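How do you store loose ramen packets so you can see which flavor is which?

Asked in Kitchen & Pantry, 3 answers

I buy instant ramen one packet at a time, whatever looks good, and they never come in a box. So for the past year they've lived in a big pile on a pantry shelf and every time I want one I end up pulling half of them out onto the floor. They slide everywhere! The wrappers are slippery and puffy and they won't stack more than three high before the whole thing goes over.

My shelf is pretty shallow, so the deep baskets everybody recommends stick out and the door won't close. I did buy a wire rack (a Galtton, if anyone knows it) and the packets fell right through the gaps on the side. Sent it back.

What I'd like is to keep the blue ones and the red ones apart, because my son will only eat the blue and he digs for them like a raccoon. I've got a white bin I could use, but I can't decide if one bin is enough or if I should split them up. Do you stand them up or lay them flat? And do they get crushed if you stand them? Pictures are of the packets spread out on a table. 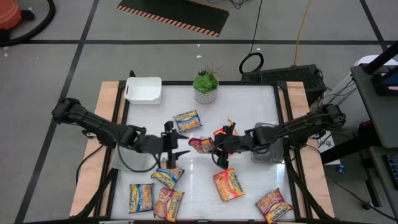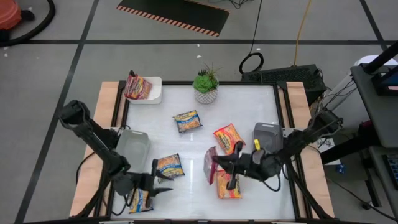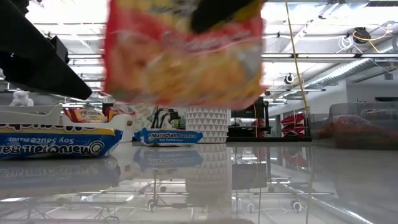 I should add that I don't want to spend a lot on this. Under ten dollars would be great, free would be better. Also I rent, so nothing that screws into the wall. I've seen those door racks and they look perfect but I'm pretty sure my landlord would have opinions.

Thanks in advance, I know it's a silly thing to get stuck on!

Answer from Kamonchanok Siriwan
Marked as helpful

Stand them up on the short end, like file folders. I've done it this way since college and I've had very few crushed ones - the noodle block is stiffer than you'd think, it's the dropping that breaks them. Face the printed side toward you and you can flip through them with one finger.

For the bin, go with something that has straight sides. If the sides slope in toward the bottom you lose a whole row, and the packets lean and start to slump. Before you buy anything, take one packet to the store with you and try it in the bin (yes, I have done this, yes, I got a look at the register).

I'd split the flavors but keep them in one bin. Cut a piece of cardboard from a cereal box a little taller than the packets, fold the bottom inch so it makes a foot, and slide it in between the blue and the red. You can move it over when you have more of one kind. If the bin is only half full everything falls down, so stuff a dish towel in the empty end.

New ones go in the back, old ones come forward. I forget this constantly and then find one from two summers ago.

Oh, and for a shallow shelf, turn the bin sideways so the long side faces out. The packets still stand fine, you just pull from left to right.

Answer from noodle_attic

Shoe box. Cut the front down low. Done. Mine has held up since July.

Answer from Othmane El Sherbiny

I went the other way and lay mine flat, in two magazine holders turned on their backs. One holder per flavor. Mine are Filali brand, but any cheap ones should do, just check the width first because some are too narrow and the wrapper corners get bent. You pull from the top so you always get the newest one, and if that bothers you then Kamonchanok's way is better.

One more thing - if your son is the one digging, put his on the lowest shelf in their own container and let him make a mess of that one. It didn't make my kids any neater but the rest of the pantry stayed put.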